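The afternoon shift at Baloyi starts at two, and by five past Eun-ji Ham has her gloves on and her first carton open. She has packed gift sets and toy assortments at the company's warehouse for nine years. For most of that time the job was the same: take the parts from the bins, put them in the basket, pass the basket down.

Since August, part of that work has gone to two robot arms. The company plans to have more on the floor, and it employs 55 people, so everyone has an opinion.

Wrists and shoulders

Operations manager Vasilis Kelmendi says the decision began with injury claims. A packer on a full shift can make 3000 picks, most of them small and light, and the strain builds up over years.

"People were going home sore," he says. "We tried rotating them every hour. It helped a bit."

The arms were set up by Vosteo, a small integration firm. Its technician, Sang-wook Sung, spent most of the winter in a side room at the warehouse, working on grips for different shapes before anything went near the line. Blocks were easy, he says. Balls rolled, and cups took weeks.

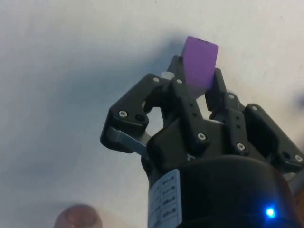
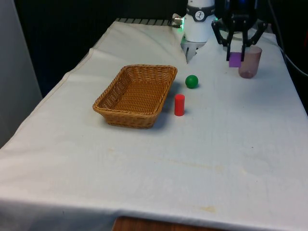
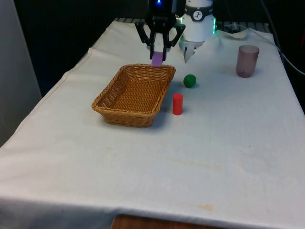 The purple block in the gripper.

No one at Baloyi has lost a job so far. Two packers who retired were not replaced, and the union delegate, Mal-soon Yoon, has taken note of that. She wants a written promise that lasts longer than the current agreement, and she wants the training paid at the full rate.

"They tell us the new jobs are better," she says. "Some are. I'd like to see what they pay in two years."

Ham did 40 hours of training and now looks after one of the arms as well as her own bench. She clears it when it stops, changes the program for a new product and checks the finished baskets. Her shoulder has improved. She misses the talk along the bench, as the packers now stand further apart.

Kelmendi expects to decide on a third arm after the Christmas rush. Yoon has asked for a meeting before then.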